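Search the help center
Filed under: Break-ins & Theft Reports > Online Reporting

Ticket: Property list missing from burglary report
Status: Open, waiting on records desk
Last updated: August

Opened by Feng-yi Poon, 9:40 a.m.

I filed a burglary report through the Jendeck online form last night. Somebody forced the side door of my shop and took tools and a cash box, around $3,000 in all. The form accepted everything and gave me a report number, but the copy that came by email has no property list. My insurer will not open a claim without it.

Steps tried so far:
Logged out and back in. Same result.
Downloaded the report again from the account page. The file has 3 pages and the property page is blank.
Tried a second browser. Same result.

Reply from Chia-hao Peng, 11:15 a.m.

I pulled up the report on our side. The property list is there, with all the serial numbers you typed in. It is not carrying over to the printed copy. Please don't file a second report. Duplicates get separate case numbers and the records desk has to merge them by hand.

Can you tell me if you pasted the serial numbers in from another file? Jendeck has had trouble with pasted text before – mostly tabs and line breaks.
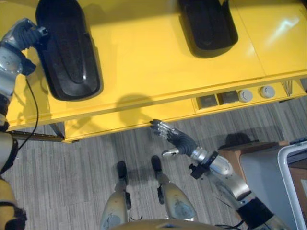

Kuo-hua Chou wrote at 1:05 p.m. that the same thing happened with a garage break-in report last month. The list came back after the serial numbers were typed in by hand, one per line, and the report was saved as an amendment. The blank page was gone in the next download.

Feng-yi Poon, 2:30 p.m.

Yes, I pasted them from a spreadsheet. I retyped the whole list and saved it as an amendment. The new copy shows the first few items and then stops in the middle of a line. The cash box and the door damage are still missing.

Chia-hao Peng, 3:50 p.m.

Thanks. It stops at the item with the slash in the model number. Take the slash out and leave a space. Door damage goes in the narrative box, since it isn't stolen property – that part is working as it should.

I have asked records to print the full list from our side in the meantime. You can pick it up at the front counter, window 3, with a photo ID.

Feng-yi Poon, 4:25 p.m.

Slash removed. List is complete now except the cash box, which shows with no value. Will pick up the printed one tomorrow.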